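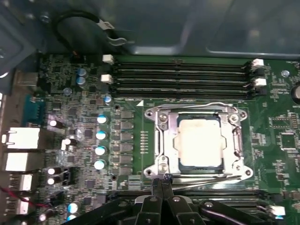

Gathering examples for the teardown model: what we'd do again and what we wouldn't
Speaker notes, April

Slide 1. Hello

Hi everybody, thanks for sticking around after lunch. I'm Melur Oei, I run data gathering at Lumenta, and I'm the person who sends the annoying messages when an episode gets saved under the wrong task name. (Wait for Vignesh to laugh. He will.)

I've got 3 things to talk about: the task, the people driving, and the bad examples, which are my favorite part. Questions any time, just wave.

Slide 2. The task

So the job is taking old desktop boards apart without wrecking them. Our partner in Dradbridge gets cases in by the pallet and wants processors, memory and coolers out in one piece. We started with the processor socket, and if you've ever opened one by hand you know the move. You push the lever down a hair, slide it out from under its hook, then swing it up. Your fingers do all of that in one go and you never think about it.

Now try explaining it to a learning system! We tried writing it down as steps first. It took me a whole afternoon and it was useless, so we went to demonstrations. A person drives the arm, we record the wrist camera, the joint positions and how far the gripper is closed, and the model learns from that.

(Click to the socket picture, leave it up.)

Look at how thin that lever wire is next to the gripper fingers. That's the wrist view, the same one the model gets. Notice how much of the bottom of the picture is gripper, too. The fingers are right at the lower left corner of the bracket, and if you come in at a bad angle you can't see the thing you're trying to grab. The drivers learned to come in a little to one side. I never told them to. It showed up in the recordings before I noticed it in the room.

Also look at all those light blue capacitor tops to the left of the socket. Pretty, right? Early on the model seemed to love them. We'd recorded too much on one type of board and our best guess is that it was using the capacitors to find the lever. Swap the board and it went wandering off. So mix your boards early. Please. I'm begging.

Slide 3. How much did we gather

First round was 100 good episodes of the lever alone. That got us a model that could reach for the lever and then sort of hover there looking thoughtful.

Second round brought us to 146, and the extra ones were nearly all starts from awkward places: arm too high, arm too far right, case turned a bit on the bench. Those did more for us than the whole back half of round one. If you only write down one thing today, make it that one. Spend your hours on the weird starts.

(If somebody asks about the pass rate: it's in the handout, and don't quote it from memory, you got it wrong in Nelville.)

Slide 4. The people driving

Anisa Halim and Emmanuel Makori did most of the driving. They're both very good and they're nothing alike. Anisa is slow and smooth. Emmanuel goes in fast, stops dead, then does the last bit in tiny nudges. When we trained on both mixed together the model would start like Emmanuel and finish like Anisa, or the other way round, and the other way round was a mess.

We didn't make them drive the same, I tried that for a morning and they both got worse. What we did was agree on one thing: pause just before closing the fingers. Same pause, every time. It gives the model a clear spot where both styles meet up.

Sessions are 90 minutes and then you're off the controls. Past that the recordings get sloppy, and you can see it in the grip signal, lots of little open-close-open.

Slide 5. Bad examples

Okay, my favorite. Keep your failures! We used to delete them. Hüsnü Yüksel caught me doing it and was, let's say, firm.

What we do now is tag them in Tosar, our logging tool, with one of a few plain labels. Slipped off the lever. Grabbed the bracket. Touched the board. Gave up. The driver picks the label right after the episode, while they still remember what happened. If you leave it until the end of the day, everything turns into "slipped."

The slips where the driver recovers are gold. Cut those so they begin after the slip and you get a free example of getting back on track.

Slide 6. Next

Memory comes next. Each slot has a latch at the end, the latches are small and stiff, and I expect to complain about them in this same room next year.

Vignesh has the sign-up sheet if you want a turn at the controls during the break. Bring your coffee back empty, no cups near the bench.

(Leave the contact slide up. Unplug your own laptop this time.)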